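From: Brian Mutiso
To: workshop-members list
Date: May 12, 2022
Subject: Re: oil for the bench tops??

Jinlong Gu wrote:

> Brian, you said back in February you'd tell us what you used on the
> light bench and I never saw it. We have two maple tops at Drirkus
> that look terrible, grey patches, rings from cups. Is it worth doing
> them by hand or do we just buy new ones? Also does it have to be a
> "food safe" oil? No food in here, or there shouldn't be.
>
> Jinlong

Sorry Jinlong, meant to write this up ages ago. Quick version, between two other things.

No, don't buy new. Thick tops have years in them. Ours was bad when it came over from the Yu building, glue spots, a marker line right down the middle. Now it's a nice pale color with the grain showing and I'd happily leave it like that.

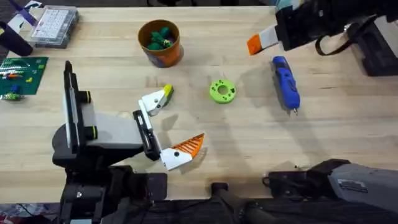
1. Scraping and sanding

Card scraper first for the glue. Do not go at glue with the sander, it melts and smears and you load up a disc in no time. Then sand. I stopped at 219 the first time becuase I misread my own note, it says 220. Anyway 220. Going finer did nothing for me except close up the wood so the oil sat on top.

Grey patches are usually water plus iron – a steel can left standing, that kind of thing. Oxalic acid takes them out. Gloves, goggles, rinse well, let it dry overnight before you sand again. Don't breathe the dust off it.

2. Oil

Food safe doesn't matter for you. I used the Plirkus hardwax oil, thin coats, 3 of them. Thin!! Wipe on, wait, wipe off everything that will come off. People leave it thick and then complain it's sticky for a week. The Groltel one is cheaper but it went yellow on my test board, so if you like the tops pale skip it.

Rags – lay them flat outside to dry or put them in a can of water with a lid. Not in a ball in the trash. They do catch fire, I'm serious.
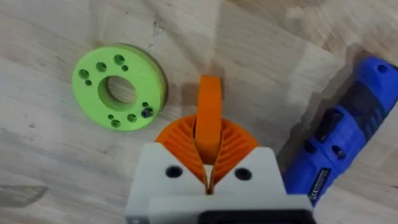 Do the underside too, at least one coat. A top that's sealed on one side only will cup on you, and then you're out there with a straightedge swearing at it.

After that it's just upkeep. Wipe up coffee. When a spot goes dull, a bit of 220 by hand and a dab of oil, feather it out, no need to redo the whole thing. Can't do that with varnish, wich is why I quit using varnish on anything people work at.

Cost was under 200 for us with the discs and the acid. New tops were quoted at 1,000 each, before delivery.

I have half a can left if you want to try a corner first. Shake it well, the solids sink.

Brian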